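Last updated April 4, 2019
Print this page | E-mail this page

Livon Roof Rack Crossbars for the Hartley Wagon

We've had so many people at the parts counter asking for a rack that fits the Hartley wagon properly (the long-roof one, with the raised side rails) that it's a real pleasure to have the Livon bars back on the shelf. They clamp straight onto the factory rails with the hex key in the box, no drilling and no trim to pull off, and if you take your time over it you'll have both bars on before your coffee goes cold.

Each pair is rated to carry 200 pounds, spread evenly, and please do check the roof limit in your owner's manual as well, as the lower of the two numbers is the one to go by. The price is $188 for the pair, and that includes four locks keyed alike.
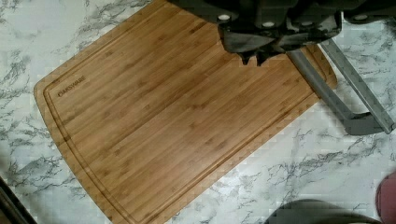
Bamboo cutting board on a marble-patterned countertop.

We get asked a lot about wind noise. The older square Livon bars did whistle above highway speed, and we heard plenty about it! The new ones have a flattened wing shape and a rubber strip along the top, and on the drive out to Zorkidden and back, some 200 miles with the windows up, they were quiet enough that we forgot they were there. Leave the strip in place when you aren't carrying anything, and trim it to length around your bike mounts or kayak cradles when you are.

The bars weigh 19 pounds boxed, so they ship by regular ground service. Wolard cargo boxes and bike trays fit them without an adapter, though the very early Wolard trays with the U-bolts need the wider plate, which we keep behind the counter. If you have one of those, bring it along and we'll try it before you pay for anything.
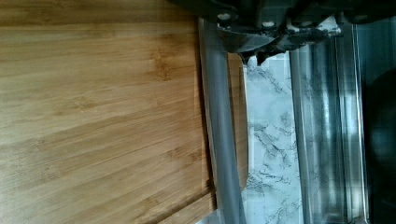

Parts & Accessories Department

Check the clamps again after your first long drive, then every month or so through the season. Orders placed now should go out within the week, but the black finish is running low and the next delivery is due in June. Silver is in stock.

Our website uses cookies to remember your cart and your vehicle. By continuing to browse you agree to their use.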